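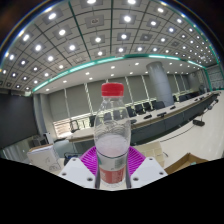 List Home | Threads | Authors | Join or Leave | Help

Search the archive
All months
Go

Subject: Re: Sourdough starter gone sluggish in the new kitchen
From: Hiwot Tefera
To: Ceduvcombe Home Bakers

Iolanda Falcão wrote:

> Hello everybody. We moved up to Draseck in January and my starter
> hasn't been the same. At the old house it doubled by lunchtime. Up
> here it sits there looking flat, with a few bubbles on top and a
> smell like nail polish remover. I feed it once a day with the same
> flour as always. My neighbor says it's the altitude (we're at 3,550
> feet now) and that I should start over. I've had this starter since
> my daughter was in kindergarten and I'd hate to throw it out. Any
> ideas?

Oh Iolanda, please don't throw it out! I read your note over breakfast and have been composing an answer in my head all morning, so forgive me if this runs on.

I don't believe it's the altitude. If anything, dough tends to rise faster up high, and my sister-in-law bakes a good bit higher than you do with no trouble beyond having to watch the clock. What I'd look at first is how cold that kitchen gets overnight. When we bought the place on Woldemariam Road I had a drafty pantry and the very same complaint, and all it took was moving the jar to the top of the refrigerator. The inside of the oven with only the light on works too - but do put a note on the door, as I once preheated mine with the jar still in there and I'd rather not talk about it.

The nail polish smell usually means it's hungry. I would keep back just a spoonful of the old starter and feed it equal weights of flour and water, morning and evening, for three days. Swap a little of the white flour for whole rye if you have some. I buy mine at Harnosik, from the bins near the back, and it perks up a tired starter better than anything else I've tried. You might also ask the neighbors about the tap water. If it's treated heavily, try a few feedings with bottled and see whether you notice a difference.

Once it's lively again, dry some! Spread it thin on parchment, let it get brittle, crumble it into an envelope and tuck it in a drawer. Mine has traveled in a coat pocket and come back to life just fine.

And do write back on Friday or so and tell us how it's doing. I still have your olive loaf recipe taped inside my cupboard - I make it far too often, and my husband has stopped asking what's for lunch.

Warmly,
Hiwot

Previous message | Next message | Back to thread
296 messages in this folder
Page last updated: January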